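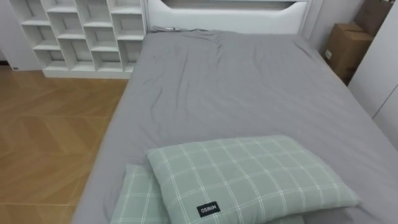

Robots make the beds at Dusstead open day

The queue for the bedroom went down the stairs and halfway across the car park. Visitors to the open day at the Bremier workshop in Dusstead could see welding arms, a parcel sorter and a very quick machine for packing eggs, but the thing everyone wanted to watch was a robot tidying a bed.

The household robot, called Wurkska, has been in the works at Bremier for 3 years. Its job in the morning sessions was simple to explain and plainly very hard to do: pick up the pillows from the foot of the bed, carry them to the headboard and set them down side by side, then smooth out the sheet. Anyone who has fought with a fitted sheet will feel for it!

The first run, at ten o'clock, had the whole room holding its breath. Wurkska took a pillow by the corner, lost it, waited a moment and tried again with a wider grip. When the pillow finally landed where it should, there was a proper cheer – and a louder one when the second pillow went down straight beside it.

Cloth is tricky for machines, the engineers told us. A box keeps its shape when you lift it, but a pillow sags and a sheet is never creased the same way twice. The team has logged 3670 practice runs so far, 178 of them in the fortnight before the doors opened, and they were happy to talk about the ones that went wrong. One ended with a pillow on top of the wardrobe.

After lunch, children were allowed to muddle up the bedding between runs, and they took the job very seriously indeed. The robot coped with most of what they came up with, though a pillow stood on its end against the wall had it stumped until somebody stepped in.

Downstairs, the Thiele training centre ran a table where visitors could steer a small arm by hand and try to fold a tea towel. It's much harder than it looks, and our own effort came out as more of a ball.

More than 300 people came through the doors over the day. Bremier hopes to hold another open day in August, with Wurkska moving on to duvet covers. We can't wait to see that one.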